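Minutes, arm teaching group, Friday

Present: Lovely Navarro (chair), Keegan Ormsby (notes)

**1. Last minutes**

Agreed without changes. The spare leader arm is still with Dalisay and should be back in January.

**2. Steamer task by remote control**

Keegan reported that the count for the steamer set now stands at 657 runs, of which 79 are marked for review. Most of the marked ones have a long pause before the grip closes. Lovely asked that pauses be trimmed only where the operator has logged one.

Both agreed that the operator should work from the wrist view when closing on a piece and look up at the table only for the longer moves. Foam gives way under the fingers, so the trigger is to be eased in and held. Views from the wrist:

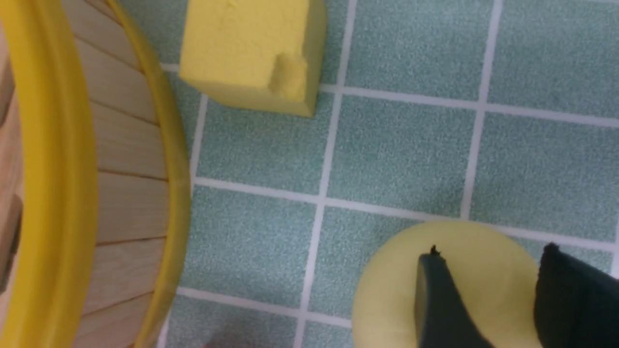
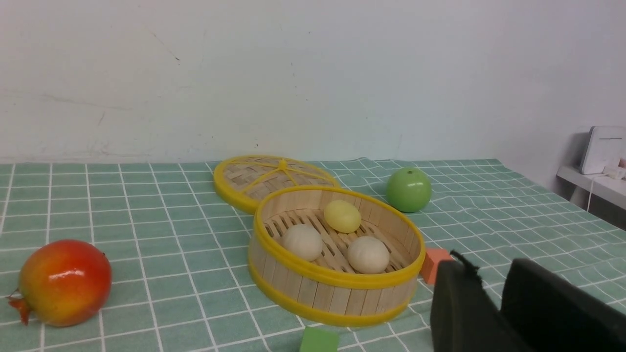
**3. Guiding by hand**

Lovely tried moving the arm by hand for the same task. The paths were smoother but her sleeve kept coming into view. She will try again with the handle from Tustero. Until then the hand-guided runs stay in their own folder and are not mixed with the remote ones.

**4. Operator notes**

Keegan has drafted 2 pages for new operators. Lovely wants the part on re-centring the leader arm moved to the front. Imia to be sent a copy once that is done.

**5. Actions**

- Keegan: go through the 79 marked runs and move the re-centring section.
- Lovely: 3 practice sessions with the handle.
- Lovely: write to Dalisay for a return date.

Meeting closed at 3.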